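Kitchen worktop

A kitchen worktop (also countertop, or simply counter) is a flat horizontal surface on which food is prepared. It usually rests on base cabinets and is fixed at the height of a standing adult. In the most homes it is the largest free surface of the kitchen.

History

In older farmhouses of the Motby district there was no fixed worktop. The work was done on a table in the middle of the room, and the same table served for meals. Fixed worktops came together with piped water, when the sink got its permanent place at the wall. A household survey made in the town of Idard recorded 276 kitchens, and only 40 of them still used a table as the main place of work.

Materials

Worktops are made of solid wood, natural stone, steel, tile, concrete, or of a board covered with a thin decorative layer. Marble is valued for its veins and its cool touch, which bakers like for dough. It is a soft stone - lemon juice and vinegar leave dull marks on it, and it needs a sealer from time to time.

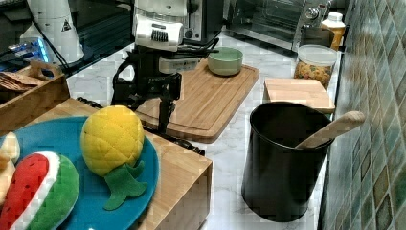

Granite is harder and resists acids better. In the Somogyi workshop, which supplied stone tops to much of the region, marble was cut thicker than granite, as thin marble breaks easily near the opening for the sink. Wooden tops can be sanded and oiled again, but they suffer from standing water.

Backsplash

The wall behind the worktop is commonly protected by a backsplash. Glazed tile is the traditional choice. Small mosaic tiles follow an uneven wall well, although they have more joints to clean than large ones. The joint between wall and worktop is filled with a flexible sealant, and this must be renewed when it cracks.

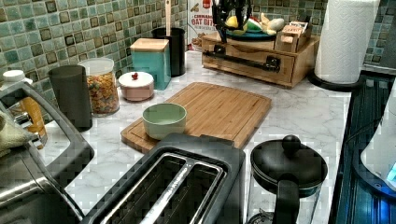 Care

Daily cleaning is done with warm water and mild soap. Hot pans should be put on a stand, also on stone, and cutting is done on a separate board. In Gondthorpe, where the water is very hard, it is usual to dry the top after each washing - otherwise white spots appear in around 8 days.

See also

Kitchen cabinet
Sink
Work triangle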